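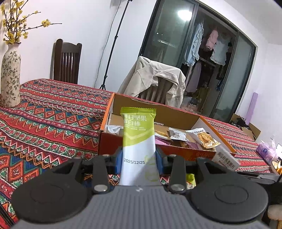
Snacks in an orange box.

The Night Bus to Flistska

Suryani Wuisan bought the last ticket at the window, seat 51, next to the toilet. The woman behind the glass said the road over the pass was open, but she said it in the way people speak about a sick uncle.

It was October and already dark. The bus had 700 kilometers to go. In the seat by the window sat an old man with a hat on his knees. He stood up to let her choose.

"I have seen this road," he said. "Take the window."

"There is nothing to see at night."

"There are two lights. I will wake you for them."

His name was Bogdan Domański and he had repaired clocks in Flistska until his eyes became bad. Suryani told him she was going there to sell her mother's house. She had not planned to tell it to anybody. The house was small, she said, it had a green gate, and the buyer wanted to take the gate away for his car.

"On Hellen Street," said the old man.

"Yes. How do you know?"

"The gate makes a noise. Your mother asked me once if I could repair it, because I was a man with small tools. I told her that I only do clocks. She said a gate is also a clock, it tells you when somebody is late."

Suryani laughed, and then for some minutes she looked very hard at the window, where she could see only her own face. She was the one who used to be late.

She shared her bread with him and he gave her half of a pear. After midnight the rain began, and the driver turned off the radio to listen to the road. She slept with her coat over her mouth.

He touched her sleeve at four o'clock. Far down in the valley one light was burning, and a little higher, another.

"Who lives there?"

"Two brothers. They do not speak since many years. But when one puts his lamp on, the other does also."

She watched until the hill covered them. Then she took out her telephone and wrote to the buyer that the gate was not included in the price, and that she would come on Tuesday to take it off herself.

"It will be heavy," said Bogdan Domański, who had read it over her shoulder without shame.

"Do you still have the small tools?"

He turned his hat around on his knees and said he would have to look.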